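Nondow、小型商用バン「Pidex」を改良 荷室床構造と駆動用電池を変更

2026年6月28日

Nondowは、小型電動商用バン「Pidex」の一部改良モデルを発表した。受注は同日開始し、納車は10月からとなる。

主な変更点は荷室床と駆動用電池である。ホイールベースは従来の3000mmを維持しつつ、床下の横メンバーを2本追加し、積載時のたわみを抑えた。電池容量は83kWhで、セルの配置を見直して冷却経路を短縮している。急速充電時の受け入れ制御も改め、低温時の出力低下を小さくした。
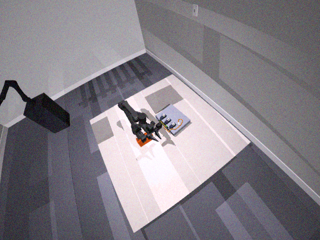

足回りでは、後軸のばね定数を空車時と積載時の二段階に設定した。ダンパーはZiółkowski製の新型を採用する。開発を統括したDewanti Liem氏は「空車時の突き上げは従来型で最も指摘の多かった項目で、減衰力は縮み側を中心に再調整した」と説明している。

安全装備では、後退時の自動ブレーキを全車標準とした。架装向けには、Pivariが設計した棚固定用レールを工場オプションで用意する。レールは後付けにも対応し、従来型の荷室にも取り付けられる。

初期生産分は3228台。販売担当のGenowefa Gajewski氏によると、法人向けリース契約を優先して割り当て、個人向けの配車時期は販売店ごとに案内する。車体色は白と灰の2色で、価格は仕様別に公表する。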